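Search this notebook
Enter keywords
Go

Suturing cell, bench log. January, started 09:40

Continuing from the needle slip fault. Jaw inserts on the driver changed yesterday afternoon, old pair bagged and put in the Kramer drawer with the fault number, 327. Wear was on the inner face near the tip, both sides, worse on the moving jaw. Cable tension on the grip axis was low as well, so the fault may have had two causes. I did both jobs at once, which makes it harder to say which one mattered.

Grip axis re-tensioned to the Lolholm sheet, then cycled open and closed 100 times with no needle. No drift in the closed position. Wrist pitch and yaw not touched. The sheet asks for a warm-up before homing and I skipped it the first time, so the first home offset was thrown away and done again. Please use the second one, saved in the Nadutis config folder as grip_home_b.

Wrist camera: lens wiped, bracket screws checked, one found slack. Nipped up and marked with paint pen. Hand-eye calibration repeated after that. Focus left where it was, set for the jaw tips and a bit beyond. The shaft is always soft at that setting and there is no point chasing it.

Pad clamped on the Drandach fixture, thread loaded by hand, needle presented to the driver from the tray. Grip force set to 32 on the controller scale. It had been at 35, which someone raised to hide the slip. New inserts should not need it.
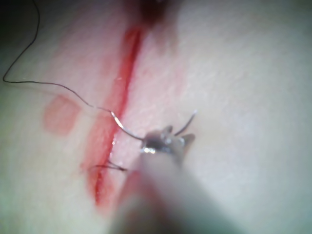 Source: wrist camera, suturing cell, bench log January

Needle held over the incision, point up and clear of the pad on the right, thread running off to the left. This is the pose I want for the grip check. The arc is easy to see on both sides of the jaws, so any roll of the needle in the grip should show up against the line of the cut. Glare on the jaw face is still a nuisance for the edge finder. Lowering the ring light one step is worth trying before anyone touches the threshold.

Thread has kinks in it. Some of that is spool memory. Cut lengths should be hung for a while before loading, otherwise the slack loop wanders into view and the tracker picks it up as needle.

Pads with pink staining on them: the segmentation treats the smudge beside the cut as part of the cut if the red limit is too loose. Tightened the limit in the config and left a comment in the file. Not yet tested on a clean pad.

11:15. Left to do on this cell:

- side load test on the needle with the spring gauge, at 32 and again at 35
- ring light down one step, compare edge finder output
- order inserts, the pair now fitted was the last
- clean the instrument shaft and check the seal at the carriage end
- copy the new hand-eye file to the spare controller

Do not raise the grip force if it slips again. Stop the run, note the needle angle and look at the inserts first.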